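We use cookies to remember what is in your basket and to find out which pages people leave quickly. Accept all | Manage choices

Trernetia Hand Gripper Pair, club edition

Two hand-held grippers for teaching robots by doing the job yourself. Sold as a pair, left and right, to schools, clubs and student teams.

The Trernetia began as a student project at Erkau, where a team entered a tidying-up competition with a robot arm and a great deal of confidence. The arm was fine. Telling it what to do was less fine, and most of one spring went on typing joint angles into a laptop while the arm put a sponge down next to the box it was meant to go in. The team's answer was to take the grippers off the robot, hold them, and tidy up in person. The following year they came second, and the grippers came to us with a request that we make them stop falling apart.

We have done that, mostly. Ingeborg Heitmann, who ran the Erkau team and now designs for us, still has the first pair in a drawer and will not let us photograph it.

How a club uses it

One student wears the harness and holds a gripper in each hand. Another sits at the laptop and says "recording" in a serious voice. The wearer does the task, which might be stacking cups, sorting pegs or moving a roll of tape from one place to another, and then does it again. And again. A usable set for a simple pick-and-place task is 240 goes, which sounds like a lot and feels like more. Swap people over before they start inventing new ways to hold a cup.

The recordings load into the Damden software, which is included. Damden throws out any run where the markers were out of sight for too long and tells you which ones, without much tact. What's left goes to training, and after that to whichever arm your club owns, shares or has been lent until the end of term.

It suits ages 14 and up. Younger groups have managed it with the straps done up short, but the grip is sized for a teenage hand and small fingers tire.

What's in the case

Left and right gripper, assembled
Marker cubes, fitted and calibrated
Chest harness, adjustable, one size
Cables, left and right, with strain relief
Spare finger pads, 2 pairs
Damden licence for one club, any number of laptops
Printed task cards, from "easy" to "Reinholz"

The last card is named after the school that suggested it. It involves a shoelace. Please don't start with it.

Specification

Weight of each gripper with cube: 240 g
Maximum opening: 53 mm
Harness: fits over ordinary clothes; coats off
Sampling: set in Damden, leave it alone unless you know why you're changing it
Power: by cable from the supplied adaptor
Arm adaptors: sold separately, see the fitting chart before ordering

The maximum opening is the figure people miss. If your competition uses tennis balls, measure a tennis ball. We have taken back several pairs from teams who measured one afterwards.

Setting up the room

You do not need a laboratory. You need a patch of floor or a table, decent light, and a wearer who has been told where the cables go. Stripy jumpers confuse nothing, whatever the forum says. Mirrors do, and so does a glossy whiteboard with the sun on it. Cover them with a coat.

Start each session with the calibration routine: hold both grippers out in front, cubes in view, open, close, open. Damden beeps 3 times when it's content. If it beeps once, do it again slower. If it doesn't beep, the laptop is muted, and this accounts for a good half of our support calls in March, when competition season gets going.

Keep fingers off the cubes. A thumbprint does no harm, but biro does, and replacement faces have to be ordered as a set. 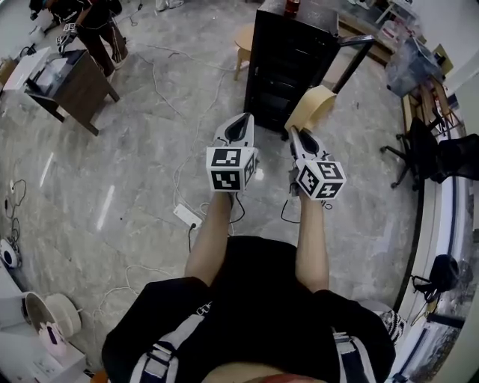 Both grippers in use, with a beige, roll-shaped object held in the right-hand one.

From a club

Hrefna Hjaltadóttir runs an after-school robotics group and has had a pair for 2 seasons. We asked her for a quote and got a list, from which we've taken the parts that fit.

"The first week they all want to wear it. The second week they all want to be on the laptop. By the fourth they've worked out that the robot copies whatever you do, including the bit where you drop it and swear, and the standard goes up sharply. Our arm now picks things up with a little hesitation before it closes. It learned that from one particular boy. We've decided to keep it. Please make the case lid stronger."

The case lid is stronger on pairs shipped from this season.

Competition rules

Most student leagues that allow learned control also allow hand-collected training runs, as long as the students did the collecting. Some want a log of who wore the harness and when. Damden can print one. Check your rulebook all the same, and check it before the 240 goes.

Spares and repairs

Pads wear first, then cables, usually where somebody has wound them round a gripper to be tidy. Coil them loosely in the case. Pads push on and pull off by hand. Cables need a small crosshead screwdriver and a student who can be trusted with small screws. Anything inside the grip itself should come back to us, and it helps if you write down what happened, even if what happened is embarrassing. We've read worse.

Ordering

Pairs are built in batches. Clubs and schools can pay by invoice; put the name of the club and a responsible adult on the form, in that order. Single grippers are sold only as replacements, so tell us which hand.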